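# Is 100 towel folds really enough to teach a robot anything?

Posted in Hobby Robotics > Data and Training
4 replies hidden, 2 shown

**mivell_lurker**

I've signed up to collect demonstrations at home for a project called Stinanari. You get a pair of hand-held grippers, you do ordinary chores with them, and the recordings go off to train a model. My task is folding a towel on a bed and leaving it flat near the top end. They want 100 goes at it.

I've done a fair few now and I'm not convinced. It's the same bed, the same mat over the mattress, the same brown towel. The light comes in from the same window. I can't see how a machine learns "fold a towel" from that and not "fold this towel, in my spare room, before lunch". The instructions say "vary naturally", which could mean anything.

I also fumble a lot. Do I bin the fumbles or send them in? The guide says one thing on page 2 and the opposite on page 4.

**Kaimal**

You're right to be suspicious, but I think you've mixed up two questions.

One person's set was never meant to teach the whole job. It gets pooled with everyone else's, and the spread across homes is supposed to do the work. Whether the pool is big enough is something you can't check from your end, and I've yet to see Stinanari publish how many homes they have. Ask them. If they go vague, draw your own conclusions.

What you can check is whether your own set is needlessly narrow. Mine was. I did a long run on a laundry task last April and when I watched it back every single go started with the towel in the same corner, turned the same way. A model could pass that test by memorising one movement. I redid half of it.

On the room itself, don't tidy it into a showroom. Patterned bedding and a bottle on the floor are fine by me.
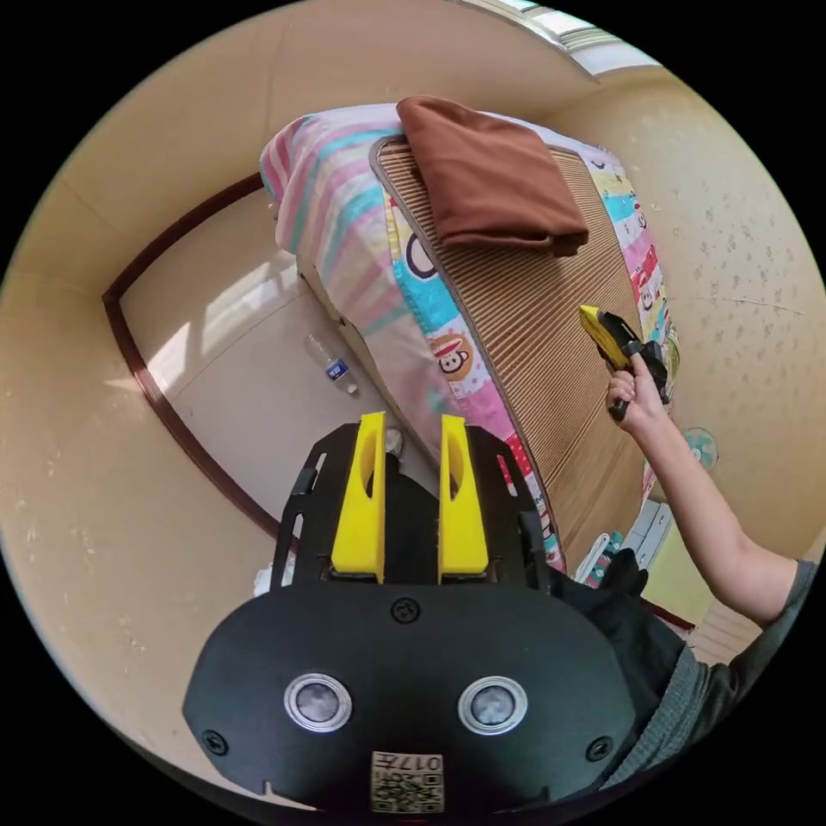
## What I'd change between goes

- Where the towel starts, and which way round it is. Do this every time, even if it feels silly.
- Where you stand. Foot of the bed, then the side.
- The time of day. Strong sun through a window looks nothing like a dull evening, and if all of yours are bright then that's all it will have seen.
- The towel, if you own another one. Check first that they allow it.
- What's underneath. Take the mat off for a batch and work straight on the quilt.

Fumbles: keep the ones where you drop it, pick it up and finish. Those are worth having - a machine is going to drop things and needs to have seen a way back. Throw out the ones where you stopped to answer the door. And email them about pages 2 and 4, as a guide that contradicts itself will be giving them a mixed bag from everybody.

**minder_refugee**

dont bother imo. Did something similar for Minder and they rejected loads of mine for "hand too fast" with no number for what too fast was. slowed right down and then got "unnatural pace". never found out what they used it for either

Varying the towel is good advice though. Also charge both grippers the night before, one of mine always went flat before the other and you lose the whole go

**mivell_lurker**

Thanks both. I've watched mine back and I do start from the same corner nearly every time, so that's annoying. Will redo a batch with the mat off. I've emailed about the fumbles and asked how many homes are in the pool. Still not sold on the whole thing but I'll finish the set.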